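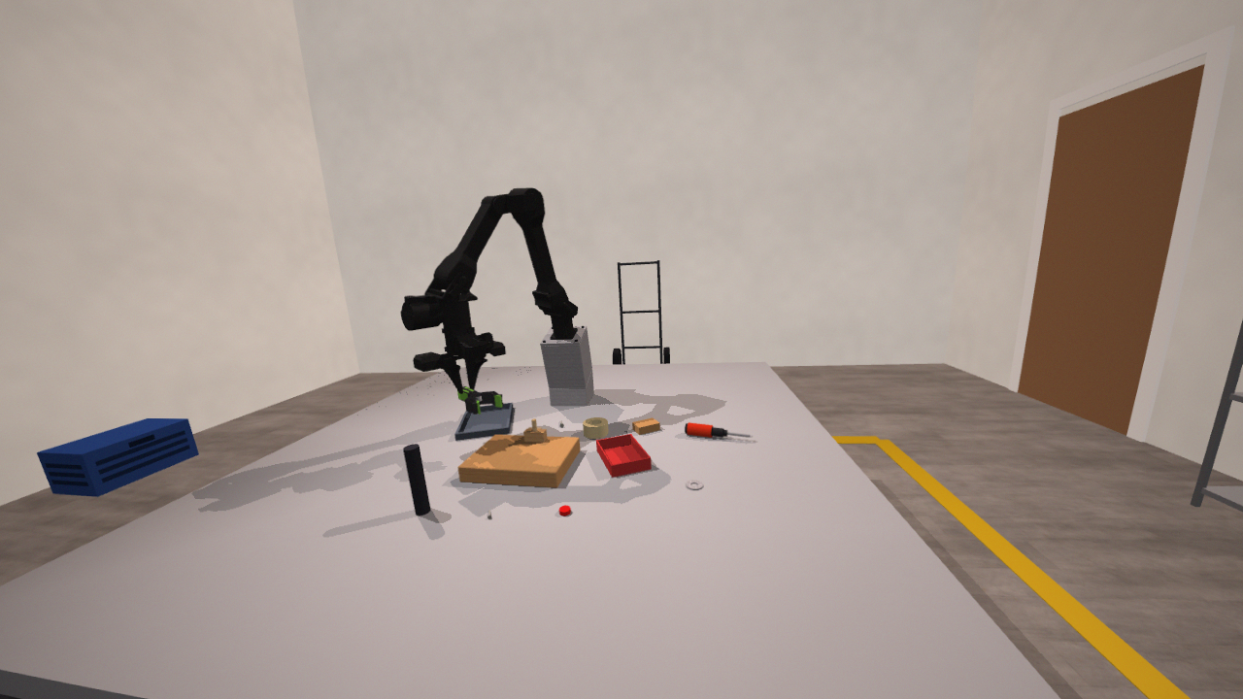

Quem pode se candidatar à vaga de tradutor de manuais na Pinine?

Qualquer pessoa que traduza do inglês ou do alemão para o português e que já tenha lido um manual de cafeteira até o fim. Diploma em Letras ajuda, paciência ajuda mais.

Início | Vagas | Quem somos | Blog | Contato

Este site usa cookies para melhorar sua navegação. Ao continuar, você concorda com a nossa política. Aceitar | Saber mais

A Pinine traduz instruções: montagem de estantes, limpeza de filtros, o que fazer quando a luz vermelha pisca. Procuramos 2 pessoas para trabalhar conosco, de casa ou no escritório, que tem janela e um sofá de reputação duvidosa.
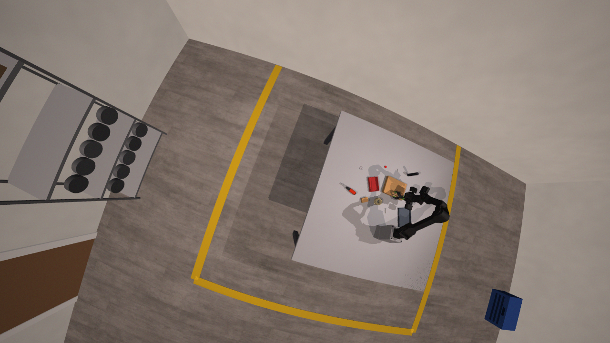
Por Equipe Pinine | 30 de abril de 2018 | em Vagas

O trabalho é de 40 horas semanais. Você vai receber textos escritos por engenheiros, passados por um departamento jurídico e devolvidos aos engenheiros, que a essa altura já perderam o interesse. Sua tarefa é fazer com que alguém em Zesthorpe ou em Botucatu consiga apertar o parafuso certo na primeira tentativa. A média é de 2.000 palavras por dia, das quais uma boa parte será "certifique-se".

Nosso maior cliente é a Cetberg, que fabrica eletrodomésticos e muda o nome do mesmo botão a cada capítulo. Em fevereiro

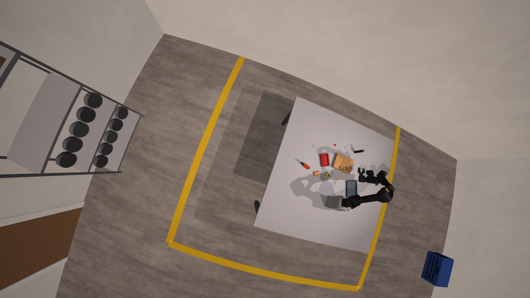
chegou também a Ahn, de ferramentas de jardim, com um glossário próprio que convém respeitar, inclusive onde ele se contradiz. O contrato é de 6 meses, renovável, com vale-refeição e férias proporcionais.

Pedimos português impecável, familiaridade com alguma ferramenta de memória de tradução e disposição para discutir vírgulas por e-mail sem levar para o lado pessoal. Não pedimos "brilho nos olhos" - se os seus brilharem, procure um oftalmologista.

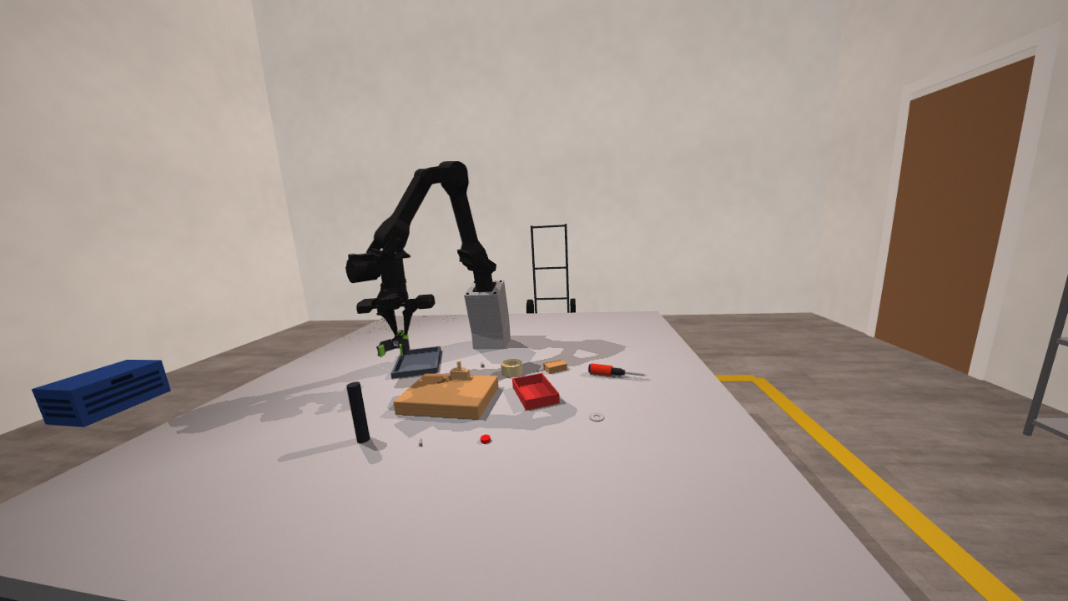
A seleção começa por um teste curto, pago, feito em casa. São trechos de manuais e um parágrafo livre, em que você descreve um objeto para quem não pode vê-lo. É nesse parágrafo que a maioria tropeça. "Bandeja" diz pouco; "bandeja azul-acinzentada escura, sobre uma mesa grande e clara" já permite que o leitor encontre a coisa sem telefonar para o suporte. Adjetivos como "elegante" e "inovadora" serão riscados em vermelho. Quem passar conversa conosco por vídeo, e a resposta sai por escrito, seja ela qual for.

Para se candidatar, use a página de contato e envie o currículo em PDF, com no máximo 2 páginas, além de uma frase ruim que você tenha encontrado num manual e a sua versão corrigida. Cartas de apresentação são opcionais e costumam ser lidas depois do almoço.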